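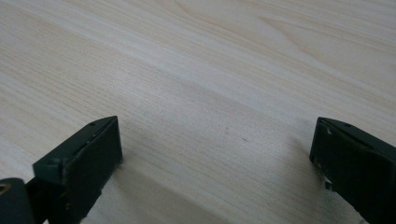
According to Peter Baláž, the most useful recordings his team made in the first month were the ones in which the jaws stayed open over a bare table, and operators should be taught to keep them.

July 2018 — Nondari product office
2 min read

Nondari Hand-Held Recording Gripper

The Nondari is a two-finger gripper carried by the operator and used to gather examples of handling tasks for a learning system. A camera on the tool records both jaws and the work surface from the start of each example to its end.

The jaw blocks have bevelled upper edges and may be replaced in pairs. Wear to the coating on the inner faces is to be expected in regular use and does not affect the recording. Blocks should be changed when the inner face is no longer flat.

Each unit is supplied with 2 spare jaw blocks and a carrying case. The battery allows almost 71 minutes of continuous recording. Examples are stored on the tool and may be transferred by cable to the Darketti archive software, version 14 or later.

Orders and repairs are handled by Lindemann at the Pludarska office.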